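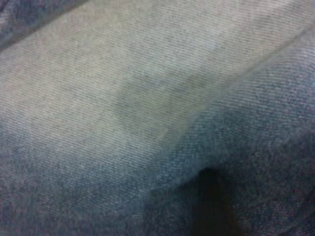
*Wolto denim up close, showing the slanting twill and the faded blue it goes to.*

# Wolto Faded Denim, by the Yard

If you have ever bought blue denim from a picture and then opened the box to find something stiff as a cereal carton and the color of a mailbox, you'll know how much there is to get wrong. Denim is a cloth you really want to see from a few inches away, where the weave shows and where you can tell how the light parts and the dark parts sit next to each other when it's folded.

Wolto is the denim we have carried longest. We started with a single bolt in the back of the shop, which Danai Manolakis cut up for her own kitchen chairs before the rest of us had a chance at it (we've forgiven her), and it has been on the shelf in one form or another ever since. It comes to us already washed and faded at the mill, so the blue is soft and uneven from the start. People make aprons from it, and tote bags, and floor cushions, and a good many of them use it to patch the knees of jeans that are too well loved to throw out.

## The color

We call it Faded Blue on the invoice, and that covers a lot of ground. In its palest stretches the cloth goes to a washed-out grayish blue that is very nearly light gray, and under some lamps you may even catch a little green in it. Tuck it into a fold and it turns a good deal deeper, toward a dusky indigo. Both of those live quite happily on one piece of cloth, and we think it's a large part of the charm, but please do know it before you order. If you need every panel of a slipcover to match every other panel, this is going to drive you up the wall, and you would be much better off with our Llewellyn solid, which is dyed evenly and stays put.

You may also come across a soft smudge here and there, a shade darker than the cloth next to it, with blurry edges. We sell the fabric with these in it and we don't count them as flaws. If there's a patch you don't care for, shift your pattern piece over a few inches, or put that part under a pocket. Actual holes, slubs that pull loose, and oil marks are another matter, and we cut around those and don't charge you for them.

Color varies from bolt to bolt as well. Order everything you need for one project in one go, and write "same bolt" in the notes box, and we will keep it together for you.

## The weave

It's a proper twill, with the ribs running on a slant in fine parallel lines. On the faded side the lines show up as thin gray streaks on a lighter ground, and it's quite a pretty thing to look at while you're pinning. The slant is also handy for telling your right side from your wrong side after you've cut everything out and mixed up the pile, which I do every single time.

Wolto drapes more than you would expect from denim. It rolls over the arm of a chair in soft hills instead of standing up in corners, and it gathers well enough for a half apron or a simple skirt. For a bag that needs to stand up by itself on a table you'll want a lining or some interfacing.

## Details

- **Fiber:** all cotton, no stretch
- **Weight:** medium, good for aprons, bags, cushions and patches
- **Finish:** washed and faded at the mill
- **Color:** Faded Blue, with variation
- **Sold by:** the yard, cut in one continuous length
- **Minimum cut:** 2 yards
- **Item number:** 976
- **Patch bundles:** offcuts, mixed sizes, sold by the bag when we have them

## Before you cut

Wash it first, please, even though it has been washed once already. Use the warmest water you plan to use on the finished thing, dry it the way you plan to dry it, and then press it with plenty of steam while it's still a little damp. It will give up a bit more length, though much less than raw denim would, and you'd rather it did that now than after you've put the zipper in. Zigzag or pink the raw ends beforehand or you'll be picking blue threads out of the dryer drum.

Spread it out on a big table in daylight before you lay any pattern pieces down. Walk around it. The light areas look different from each side, and for an apron front or the flap of a bag it's lovely to choose one pale stretch and center it on purpose. Eftychia Vrettos, who teaches our beginner bag class in May, has her students lay a paper frame over the cloth and slide it until they find a part they like, and I have stolen that trick for cushion covers.

Creases that have sat in a bolt for a while can be stubborn. Steam, a press cloth and some patience will take out most of them. Where a fold line has faded a touch lighter than the rest, it will stay, and you can either work around it or decide you like it.

## Sewing it

A jeans needle makes all the difference. Lengthen your stitch a little, go slowly over the places where seams cross, and if your machine complains at a thick spot, turn the hand wheel yourself for a few stitches and let it catch its breath. We get on well with Hidel topstitching thread in the gold or the slate. The slate all but vanishes in the pale areas and shows up just enough in the dark ones to look as if you meant it.

For patches, cut your piece with rounded corners, turn the edges under and sew around twice. Try lining up the slant of the patch with the slant of the jeans. It takes one extra minute and the mend settles in far better to the eye. Or run it the other way altogether and let the thing be seen! We have both kinds hanging by the register and they get equal admiration.

## Looking after it

Machine wash inside out with other blues. There's very little dye left to come off after the mill has finished with it, but very little isn't none, and I wouldn't put it in with white towels for the first few loads. Tumble dry on low or hang it up. It softens with every wash and the pale places get paler, so if you're fond of it just as it arrived, wash it less and hang it out of the sun.

## Samples

We'll gladly mail you a swatch, and for this cloth I'd ask you to get the large one. A small square could come entirely from a light area or entirely from a dark one, and you would end up with a very firm idea of half the fabric. Samples go out in the regular mail, and Lingyun Fang in our cutting room tries to choose a piece that has a bit of everything in it.

## What customers have made

"I made three aprons out of one length and they look like they came from three different pairs of old jeans, which is just what my sister and I wanted for the bakery stall. The fading on mine landed right across the bib. Washes up beautifully." *Anastasia Kokkinos*

"Good cloth, lighter in color than I pictured. I'd ordered it for a headboard and ended up using it for a dog bed and ordering the Llewellyn for the headboard. Dog is pleased. Would have been five stars if I had read the part about the color first." *Ziad Sayegh*

## Returns and odds and ends

Uncut lengths can come back to us within 90 days, unwashed, for a refund or an exchange. Once you've washed it or put scissors to it, it's yours, though if you find a hole we missed, write to us with a photo and we'll make it right whatever state it's in.

Goes well with:

- Hidel topstitching thread, gold or slate
- Memby cotton webbing for bag handles, in natural
- Memby wooden toggles, small
- Llewellyn solid denim, for linings and contrast pockets

If you aren't sure how much to order, send us a note with your pattern's name or just the measurements of whatever you're covering, and one of us will work it out with you. Round up a little if you plan to be choosy about where the pale parts go.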